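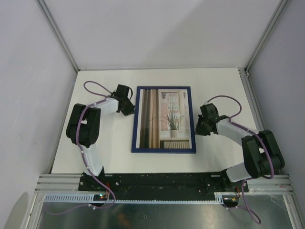

Two Arms, One Picture: the Prollivgate Robotics Club Gallery

Welcome to our page for this year's project! We are a Sunday club for anyone in Prollivgate aged eleven and up, and since the autumn we have been getting ready for the two-arm task at the Londar Challenge in May. The task sounds easy. Two robot arms have to lift a framed picture off a table between them, turn it upright and set it down again without dropping it, scraping it or having a tug of war over it. Try it with a friend, using only one finger and thumb each and no talking, and you'll see why we've loved every minute (nearly).

Our arms are called Byun and Barkis. Byun is on the left. Click on any photo for the larger version.

First day with the parts
Everyone wanted to hold an elbow. The joints are heavier than they look, and Marites Javier, who runs the club, made us all carry one across the room with two hands before we were let loose with a screwdriver.

Building Barkis
Barkis was built second and went together in half the time. We'd learned by then to put the screws in a saucer.

Building Byun (again)
Byun came apart and went back together with the wrist the right way round. Well done to the younger group, who spotted it from across the room while the rest of us were reading the instructions for the fourth time.

The purple cable debate
One session was almost all cable. Too tight and the arm pulls at it when the elbow opens, too loose and it droops into the gripper. We settled on a loop over the upper link with little white clips to hold the rest in place, and it has behaved ever since. The colour was a unanimous vote!

Both arms on the plate
The black plate had been used for earlier projects, so there were already plenty of holes in it, none of them where we needed them. Lots of measuring, then more measuring, then a very nervous turn with the drill.

Lights on
The moment the little boards lit up for the first time. There was cheering. A parent came in from the car park to see what had happened.

Choosing the picture
The rules let each team bring its own frame. We tried a few and picked the dark blue one, with a plant in front of a window and a radiator underneath. It shows up well against the white table, which helps when you're judging where the edge is, and by now we are all very fond of that plant.

Learning to drive
It takes two people, one for each arm, and they have to agree who is in charge. The best pairs mutter to each other the whole time – "down a bit, down a bit, stop, are you on?" – and you can tell from the doorway how it's going.

The practice chart
Every go gets a mark on the chart, good or bad, with a note of what went wrong. We set ourselves a target of 1,000 before the competition and the last count was 781. The notes are brilliant reading. "Barkis let go to be polite" is still the favourite.

Grip pads, version 3
Plain fingers slid off the frame edge, and the foam we tried next was so squashy that the picture wobbled. The new ones are thin rubber cut from a sheet that cost 50p at the market. Easily the best money we've spent.

Corner or side?
Quite a long argument, this one. Gripping near the top corners gives you a lovely clean lift but the bottom edge swings. Gripping halfway down is steadier and much harder to line up. At the moment we start near the top and are trying a little pause before the turn, so the swing has time to settle.

Getting the height right
Before any lift, both grippers should be level. If one is lower, the frame twists as soon as it leaves the table. Our youngest driver does this by crouching until her eyes are level with the tabletop, and she is better at it than any of the adults.

Tea break
Flapjacks by the Javier family. No robots were fed.

Our first full run
Up, round, standing, down, and let go! We watched the replay so many times that we forgot to lock up until half past five.

Still to do
The set-down needs work, and so does our habit of cheering before both grippers have opened. We'd also like a tidier way of swapping drivers, as the rules only give you a short gap between rounds.

More photos will go up after Londar. If you fancy having a go, come along any Sunday at 2pm. You don't need to know a thing about robots, and there is usually a spare flapjack.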